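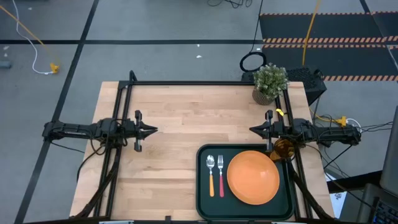
Put the spoon and fork down side by side and close to the plate, Genji Yagi wrote to us after a month of tray suppers, and the whole thing suddenly carries better. We agree completely, and it has become the first habit we teach in this section!

Section 6. Setting Up a Tray Place

A tray place is one person's meal setting, laid out on a single tray so it can go to the table, to the porch or back to the kitchen in one trip. Once you have laid a few, you will probably find yourself doing it for breakfast, for soup, for a slice of cake. This section covers the everyday Starstead layout: one tray, one plate, one spoon, one fork and one glass. Bowls and lidded dishes are in Section 7.

6.1 Before you start

You will need:

Tray with a raised rim
Round plate
Spoon and fork
Drinking glass
A dry cloth

Choose a steady table with enough clear space for the tray to lie flat on all sides. For one tray place we like a stretch of tabletop 28 inches wide and 18 inches deep, which leaves a comfortable border for elbows and a bread basket. A plain wooden table is lovely for this. The grain shows all around the tray, and you don't need a tablecloth or a placemat underneath.

A potted plant at a far corner of the table is welcome. Keep it well back from the tray so leaves and potting soil stay out of the food, and water it after the meal.

Note: The layout works with any mix of colors. We are very fond of a dark green tray with an orange plate on it, and cutlery with different colored handles makes it easy to call out "pass me the pink one" across a busy kitchen. If your pieces don't match, use them anyway.

6.2 Laying the tray

1. Wipe the tray with the dry cloth, including the inside of the rim. Crumbs like to hide where the rim meets the base.

2. Set the tray on the table with a long side facing the person who will be eating. Leave a little wood showing in front of it.

3. Place the plate on the right side of the tray. It should lie completely flat. If one edge is riding up on the tray rim, slide the plate inward until it settles.

4. Lay the fork to the left of the plate with the tines pointing away from the diner. Leave a finger's width of space so it can be picked up without touching the plate.

5. Lay the spoon to the left of the fork, with the bowl of the spoon at the same end as the tines. The two handles should be side by side and parallel.

6. Stand the glass near the upper right corner of the tray, with the opening up. It can sit quite close to the plate, but the base must be flat on the tray and off the plate rim.

7. Look at the left side of the tray. It should still be open, and we'll get to that in a moment.

8. Press lightly on each corner of the tray. If it rocks, check underneath for a stray crumb or the edge of a cloth.

That's a full tray place! The first one may take a minute or two. After that your hands learn the order, and you can lay a second one while the toast is in.

Caution: Lay the tray first and pour afterward. A full glass near the corner of a moving tray will spill sooner or later.

Caution: Always point the fork tines and the spoon bowl toward the far side of the tray. Children reach in fast, and handles are what they should meet first.

6.3 Using the open space

The space at the left of the tray is one of the best things about this layout, so please don't feel you need to fill it before the meal begins. It is ready for whatever turns up:

A folded napkin, placed flat
A small dish of sauce or sliced fruit
The bread roll that didn't fit on the plate
A hand, when the tray needs steadying

If you are serving a hot side dish, put a folded cloth down first and set the dish on that. Keep the dish lower than the glass so the diner can see both.

Note: Hiu-tung Kwan keeps this side for a book. It does work, although sauces and paperbacks should not share a tray.

6.4 Left-handed layout

The steps above put the glass within easy reach of the right hand. For a left-handed diner, mirror everything:

1. Place the plate on the left side of the tray.

2. Lay the fork to the right of the plate, then the spoon to the right of the fork.

3. Stand the glass near the upper left corner.

4. Leave the right side open.

Ask first, though. Plenty of left-handed people have grown up with the right-handed arrangement and like it that way. Lok-yiu Cheung tried both for a week at each and settled on a mixture - plate on the left, glass still on the right - and we see nothing wrong with that at all.

6.5 Carrying a laid tray

1. Check that the glass is empty, or no more than half full.

2. Move the glass in from the corner, toward the middle of the open space. It will ride more steadily there than at the edge.

3. Take hold of the tray at the middle of each short side, with your thumbs over the rim.

4. Lift straight up. The plate side will feel heavier, so bring that hand up a touch sooner.

5. Walk at your normal pace and look where you're going. Staring at the glass makes most people wobble.

6. Lower the tray onto the table, near edge first, and return the glass to its corner.

Caution: Do not stack one laid tray on top of another. Make two trips.

Caution: Keep the floor between kitchen and table clear. You can't see your feet over a tray.

6.6 Clearing and washing

1. Empty the glass at the sink before moving anything else.

2. Lay the spoon and fork across the plate and carry the tray back as it is.

3. Wash in this order: glass, cutlery, plate, tray. Use warm water and a soft sponge. Check the maker's label on each piece before putting it in a dishwasher.

4. Dry the metal ends of the spoon and fork right away so they keep their shine. Run the cloth along the handles too, especially where handle and metal meet.

5. Stand the tray on its long side to drain. Do not put it away wet under other trays.

6. Wipe the tabletop, going with the grain.

Note: A smooth matte plate can hold on to a greasy film. A second wash in fresh soapy water clears it. Avoid scouring pads, which leave shiny patches.

6.7 Small problems and fixes

The plate slides when the tray is carried.
The tray or the bottom of the plate is damp. Dry both. If it still slides, lay a thin napkin under the plate.

The fork and spoon drift apart.
The tray is being tipped toward the plate side. Go back to 6.5, step 4, and practice with an empty plate.

The glass knocks against the plate.
Move the plate a little toward the diner. Leave the glass where it is.

The tray won't fit with everyone else's.
Turn the trays so the short sides face the diners, and move the glass to the far end, beyond the plate. We laid a summer lunch this way in July, with 50 places down one long run of tables, and it looked wonderful.

Two people keep swapping cutlery.
Give each person a handle color and stick to it. Fung-ping Choi suggests letting the youngest choose first.

Continue to Section 7 for soup bowls, lidded dishes and the two-tray breakfast.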